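Reading the Psalms straight through

mulivau_reader
Posted Tuesday, February 27, 2024
So I started the Psalms back in December, one a day with my coffee, and I'm stuck on 88. It ends in darkness. Most of the other sad ones turn a corner by the last verse and this one just doesn't. My study Bible has a long note tying it to Holy Saturday, which I liked, but I still don't know how I'm supposed to pray it when I'm having a perfectly nice week.

Ledesma748
You pray it for somebody else. That's how I was taught, anyway. There's always a person in your church who could have written 88 that morning.

rota_pew
Hmm, I don't love that. It's a prayer to God from one man in real trouble, and I think we should let it be his before we borrow it. Read 87 and 89 on either side and sit there a while.

Ledesma748
But they were sung! By a whole crowd! The heading says it's a song of the sons of Korah. You can't have a group sing it and then tell me it's private.

rota_pew
Headings came later, as far as I know. And I didn't say private, I said his first.

mulivau_reader
Okay, both of those help, even if you two don't agree — I might try it Ledesma's way tonight. Does anyone read it out loud?

baltmont1107
Out loud, always. We did it at our Wednesday group and Mawar Lubis read the whole thing slowly with no comments after. Verse 14 hit me hardest, "why do you hide your face from me?" I went home and read it again. I'm with rota on the heading, by the way, but I wouldn't fight over it. 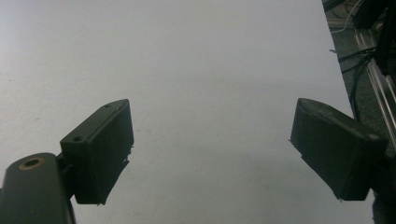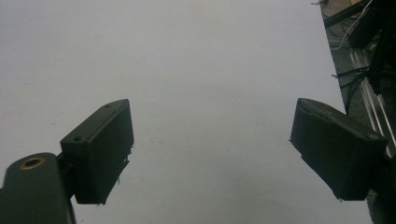 Pale gray surface, black finger pads, both pictures

Ledesma748
Fine, but verse 1 still calls him the God who saves me. Start there.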